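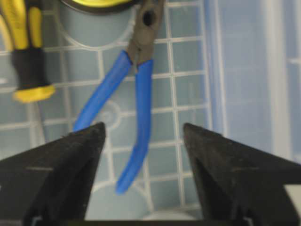

*Fig. 1. Cámara de muñeca, dedos abiertos sobre los alicates de mango azul.*

**Acta. Comparativa de pinzas, banco Garba**
2 de abril de 2019. Preside y redacta Edith Castaño, por falta de otros candidatos.

**1. Dedos**

Se discute si los dedos Ronard merecen seguir en la comparativa. Llevan 18 agarres buenos de 19 con el destornillador, cifra que su defensor repitió más veces de las necesarias. Con los alicates no hay cifra, por estar pendiente ponerse de acuerdo en qué es un agarre bueno. Se acuerda definirlo por escrito antes de la próxima serie.
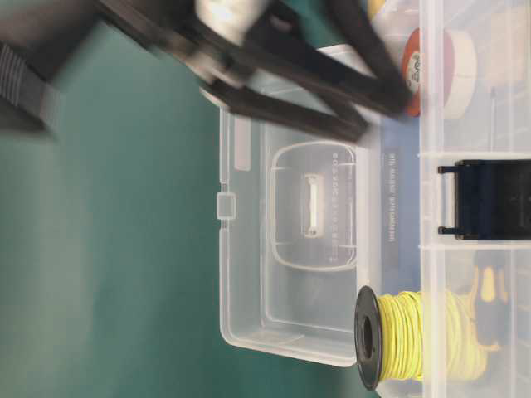 *Fig. 2. Cámara fija: pinza en movimiento, caja transparente vacía y organizador.*

**2. Cámaras**

La fija emborrona la pinza en cuanto el brazo se anima. Drerkwood propone un modelo nuevo; se le recuerda el presupuesto, que son 3000 euros y ya tiene novio. Se probará primero a acortar la exposición, que es gratis.

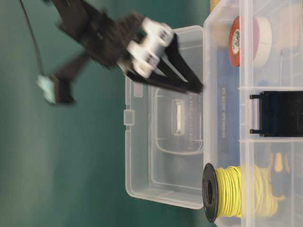

### 3. Plástico transparente

La caja abierta sigue siendo el objeto más odiado del banco. El detector confunde el borde con el tapete y a ratos descubre cajas donde solo hay reflejos. De las 238 capturas etiquetadas, se revisarán las de la caja vacía. Voluntarios: ninguno. Se asigna a Stallamport, ausente.

**4. Controlador**

Se mantiene el actual hasta junio. Consta en acta el suspiro general. 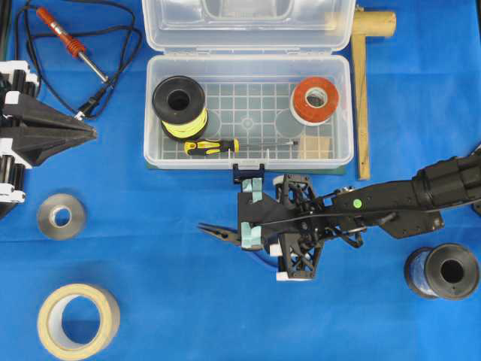

*Fig. 4. Cámara de cabeza: alicates de punta en la pinza, junto a la caja.*

**5. Pendiente**

- Repetir los alicates de punta con las almohadillas verde azulado claro.
- Decidir si el mazo entra en la lista. Castaño vota que no.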